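Trabajo de campo: los caminos rurales de Lirncombe y el acceso a la escuela
Autores: Ivone Rezende y Duarte Amaral

1. Introducción

Hasta que se asfaltó la carretera de Pillurdale, los vecinos de Lirncombe iban a pie al mercado, a la iglesia y a la escuela. Queríamos saber cuántas familias siguen usando esos caminos y por qué otras los han dejado. El trabajo se hizo en julio para la asignatura de Geografía Humana.

2. Método

Repartimos un cuestionario de dos páginas en el municipio, que tiene alrededor de 3000 habitantes. Recibimos 1028 respuestas. También consultamos los planos antiguos del archivo parroquial y recorrimos a pie varios tramos entre las huertas y el barrio de Falcão.

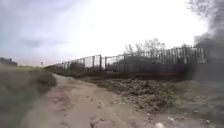
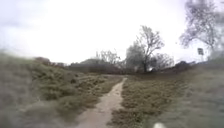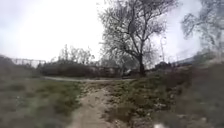
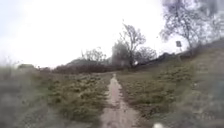 Figura 1. Caminos de tierra con hierba en los márgenes, Lirncombe.

3. Resultados

De las personas que contestaron, 529 dijeron que usan algún camino rural al menos una vez por semana. La mayoría lo hace para pasear o para llegar a una huerta. El uso escolar casi ha desaparecido: el autobús recoge a los alumnos en la plaza y las familias lo prefieren en invierno.

Entre los mayores de sesenta años se repite una queja sobre los nombres. En el plano municipal los caminos llevan solo un número, mientras que en las casas se sigue hablando del camino del molino o de la cuesta de Vikthorpe. Varios encuestados no supieron situar en el plano caminos que recorren a menudo.

4. Limitaciones

Las respuestas de menores de veinte años fueron pocas y no permiten comparar grupos de edad. Tampoco preguntamos por el uso de la bicicleta, que varias personas mencionaron por su cuenta en el apartado de observaciones. El cuestionario y la tabla de topónimos están en los anexos A y B.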